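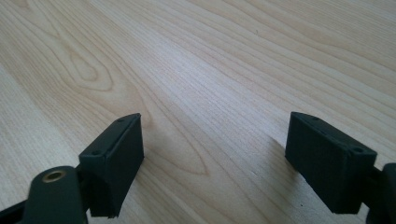 Finger pads of the Drolenura hand grippers, open over the table top.

Drolenura hand grippers: gallery

Drolenura is a pair of hand-held grippers for recording everyday table tasks. The operator holds one in each hand and does the job with the gripper fingers, and the recording is used to teach a robot arm to do the same job. We sell the pair, and we also rent it out by the week with a table and a marked floor area.

The pictures on this page show the kit in use. Click any of them for the larger version. Prices are on the order page and are the same for Arholm and Deltwood customers.

Fingers and pads

The pads are blocks with a thin raised border round the top and small round holes in the top face. They face each other across the gap and are angled inwards. The standard pads suit bags, tubs, cloths and small boxes. A narrower set is available for cutlery and pens, and a softer set for fruit. Changing a pair takes a few minutes with the key supplied. Please don't overtighten the screws, as the pads will crack.

We rate the standard pads for around 2000 closes. After that the faces start to polish and thin plastic slips. Customers who mainly handle cardboard get less than this, and should keep a spare set in the case.

The brass-coloured ring on the finger arm needs a wipe with a dry cloth at the end of the day. Do not oil it.

Working with two hands

Most of the tasks people ask us about need both hands. Bin liners are a common one. One gripper steadies the bin or holds the rim of the bag while the other pulls, folds or tucks. It is slow at first. New operators tend to squeeze too hard and to lift their elbows, and both show up in the recordings as jerky movement.
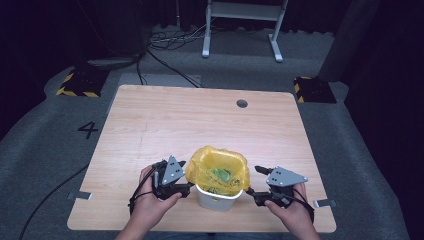 A small bin is easier to learn on than a full-size kitchen one, as the operator can keep both forearms low and reach the whole rim without stepping sideways. We suggest starting with the bin close to the near edge of the table and moving it further back once the folding is steady. Bright liners are simpler to follow than clear ones when you come to check the recordings.

Each gripper is held with the thumb on top and the fingers wrapped underneath. The perforated triangular plate stays clear of the hand and should not be used as a handle. Cables leave from the back and need enough slack to follow the wrist through a full turn.

Table and floor

The rental table has a light wood top with rounded corners and a round cable hole. It stands on grey carpet, and the working positions are numbered so that a recording can be matched to its place later on. Run the long cables behind the table where you can, and tape down anything that crosses a walkway.

What comes in the case

Two grippers, left and right
One set of standard pads, fitted
Key and spare screws
Cables
Printed guide in English and Estonian

The case is made for us by Pärn and has room for 3 extra sets of pads. Rental customers get the same case and should send everything back in it, including worn pads.

Bookings

Rental weeks start on a Wednesday. The deposit is £200, returned once the kit has been checked in. The next free weeks are in January.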